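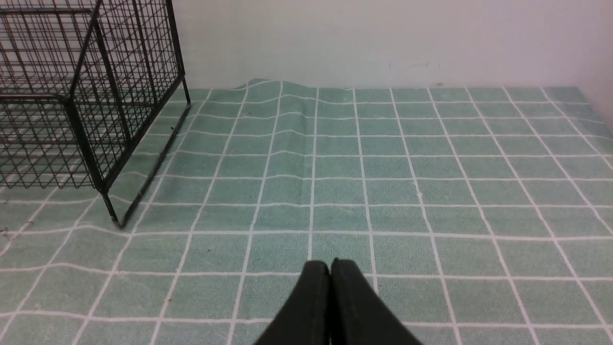
Fig. 1. Gripper closed over the gridded cloth, wire basket to the left.

Automation Planning, Unit 6: Costing a Small Bench Cell
Course notes, prepared by Ásdís Bisgaard

Read these notes before the seminar and bring your draft equipment list. The seminar starts at 2 p.m. and we will go straight into the lists.

6.1 What goes on the list

Most first drafts price the arm and stop there. The arm is the largest single line, but a cell also needs a work surface, containers, things to handle, cabling, lighting, and someone's time to put it together. If any of these is missing from the request, it will come out of another budget later.

Divide the list into four groups:

Group A. Arm, gripper and controller.
Group B. Cameras, mounts, cables and cable clips.
Group C. Surface, containers and handled items.
Group D. Labour, training and spares.

Group C is cheap and is usually left until the end. Do it first. The size of the containers and the shape of the items decide how far the arm has to reach and how wide the gripper has to open, and those two figures decide which arms you can ask for prices on.

6.2 Gripper fingers

Ask each supplier whether fingers are sold in pairs or only as part of a full gripper. In our worked case Sistton sells them in pairs and Wekovis does not, and over two years this matters more than the difference in purchase price. Write down the closed position and the full opening in your specification, and say how the closed position will be checked on delivery. A check by eye against a plain pale background is enough for this unit.

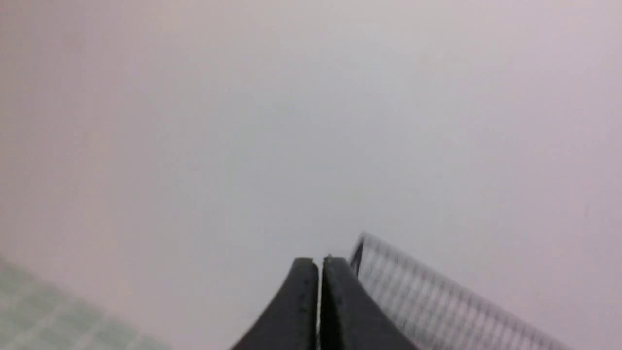 6.3 Containers and surfaces

A container has to be chosen with the camera in mind as well as the item. Clear plastic against a pale surface gives a weak outline. Black wire against a pale wall gives a strong one, although you also see through it to whatever is behind. Budget for at least two kinds and expect to drop one.

For the surface, a printed grid is useful when you are judging position by eye. Cloth is cheap and can be replaced the same day, but it creases, and a crease moves the lines. If your task depends on the grid for measurement, price a rigid board instead. If the grid is only there as a guide, cloth will do, and you should put down a spare.

Handled items need their own line. Bottles are a good test because the cap, the body and the label may all behave differently in the gripper. Decide at the planning stage whether they will be full or empty. A full bottle weighs more, and the payload figure in your specification has to cover it.

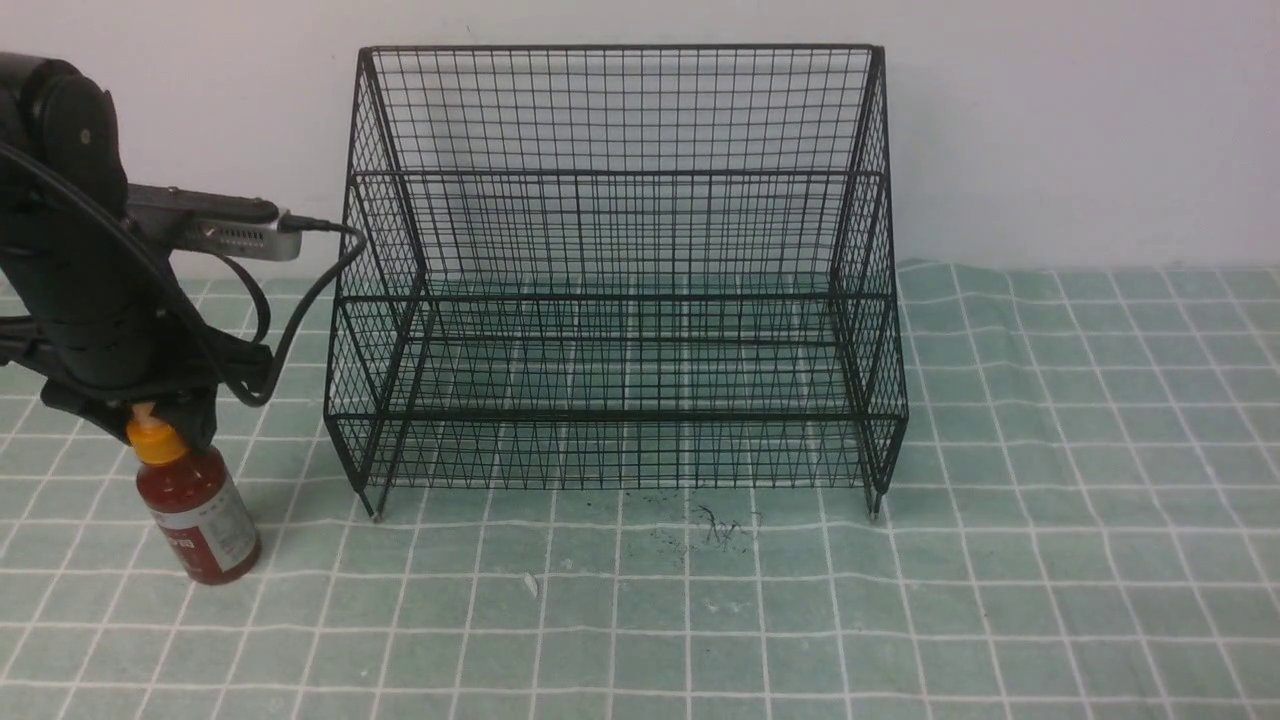 Fig. 2. Small bottle with a yellow-orange cap at the gripper, beside the wire-mesh basket.

6.4 Cables

Cable runs are nearly always under-costed. Measure with the arm at its furthest reach, then add slack for the joints to turn. Loops that hang clear of the arm can catch on tall containers, so include clips or a sleeve in Group B. They cost very little and should not need a second order.

6.5 Worked case

The Stamatopoulos workshop wants one arm for a bottle-sorting trial. The equipment budget is 3246 pounds, with nothing carried over. The quote from Vurkeo for Groups A and B together is 3000 pounds. Group C comes to 98 pounds.

Work out what is left for Group D, and say whether you would sign. Most students find the remainder too small to pay for training and keep a spare pair of fingers. There are three ways forward: ask for a lower price without the second camera mount, move training to the next budget year, or shorten the trial. Choose one and defend it in half a page.

Delivery in this case is 30 days from order. The trial is planned for July, so work back from that and give the latest month in which the order can be placed. Leave time for setting up — the quote covers delivery to the door and no further.

6.6 Bench space and reach

Before you commit to an arm, lay out the bench with the containers you have chosen and bring the gripper to each working position.

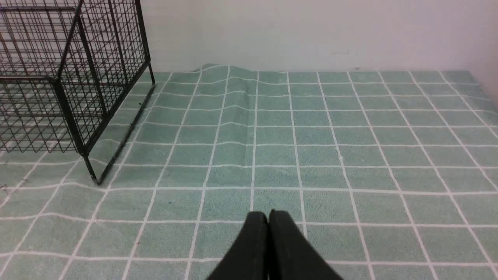

Note the clearance on every side, including the back. A wall behind the bench limits how far forward the fingers can travel, and a tall container limits the path across. Put both limits on your drawing. If either one is tight, a deeper bench may cost less than a different arm, and it belongs in Group C.

6.7 To hand in

One equipment list in the four groups, one drawing with clearances marked, and your half page on the worked case. Prices must have a source next to them. Send everything to Yaneth Nina, who is marking this unit, and keep a copy of each quote for Unit 7.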